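Search this site Go

Print this page | E-mail this page

# Drekstead Shape Blocks: README

Hi! I put this collection together over one long September, mostly at my own kitchen counter, and people keep asking what's in it, so I finally wrote it down. It's a set of notes and photos on small plastic shape blocks: how they sit, how they roll, how they look on different surfaces. 912 photos so far, in 22 folders, one folder per surface.

## What's in a folder

Every folder has a `notes.txt` (my typing, sorry about the abbreviations), the photos, and a `layout.csv` saying which block was put where. "Stood" means upright, "laid" means on its side or flat. I changed my mind about hearts in folder 10, so before that they're all just "heart" with no position. I'll get back to it one of these Fridays! 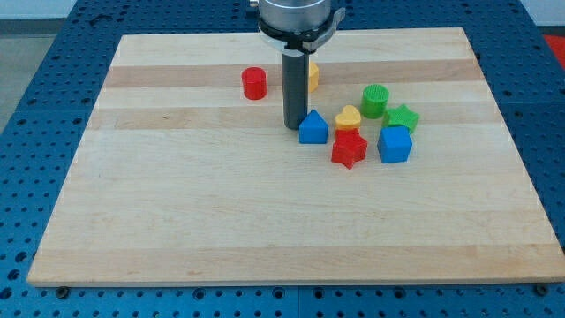 Surfaces turned out to matter way more to me than the blocks did. I started on a white tray and got bored, then tried felt (fuzzy, awful), then went over to wood and pretty much stayed there. A striped butcher-block board is my favorite by far. Red and blue really pop on it, like the red cylinder standing off by itself and the blue triangular prism, but a yellow heart lying flat on all that cream and tan is a softer look, and I had to redo my color notes for yellow twice. If you only want wood, grab the folders starting with `wd_`.

## Known problems

- Some glossy blocks have bright spots on top. I left those in.
- `layout.csv` in the felt folder has two header rows. Delete one.
- Blocks partly hidden behind something are marked `part`, but I wasn't consistent before photo 200.

## Using it

Do what you like with it, just mention Drekstead somewhere. Thanks to Shengli Han for checking the spreadsheets.

Print | E-mail

Comments (3)

**Åsmund Løken:** Folder 10 won't unzip for me, anyone else?

**stojanovska:** Worked fine here. Try downloading it again?

**Åsmund Løken:** Yep, that did it. More wood please!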